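Dulirville students take household robotics project into its second year

DULIRVILLE, September 19, 2024 – Students at Reisinger College have begun the second year of a robotics project that teaches machines to handle bedding, clothes and other soft items found in the home.

The project, called Ustent, is run by the college's after-hours robotics club. It started in March last year with 7 students and a single bench in the engineering workshop. The club now has 73 members drawn from engineering, computing and health and social care courses.

Members use hand-held grippers to carry out everyday jobs such as straightening a quilt or folding back a sheet. A camera on the gripper records each attempt, and the recordings are then used to train a robot arm at the college. Working by hand means students can collect material in ordinary bedrooms without having to move the arm out of the workshop.

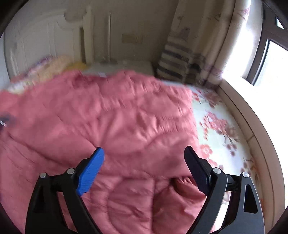 A Ustent gripper at work on a pink quilted comforter.

Each gripper has two fingers with replaceable pads. The club tries out different pads during the year and keeps a written record of how well they hold thick and thin fabrics.

Over the past year, students logged 232 hours of recordings in homes in Dulirville and neighbouring Sevavine. Householders sign a consent form before a visit, and students check all recordings for personal details before they are added to the project's collection.

"Bedding is hard for a robot because it never lies the same way twice," said Rosalba Martinelli, who teaches robotics at the college and leads the club. "Our first-year students learn that very quickly. They also learn to label their files properly, and we spend a lot of time on that."

Second-year student Barrett Ferreira joined from the health and social care course and now plans the home visits.

"I'd never written any code before I came along," he said. "I wanted to know if a robot could help someone who struggles to make their own bed. We're a long way off, but the arm can pull a flat sheet straight now, and last winter it couldn't."

This year the club will move on to duvets and pillowcases. Students will show their work at an open evening at the college in March, where visitors will be able to try the grippers for themselves. Entry is free and 88 places are available.

Households in Dulirville and Sevavine that would like to take part can leave their details at the Reisinger College reception. Visits take place on weekday afternoons during term time.

ENDS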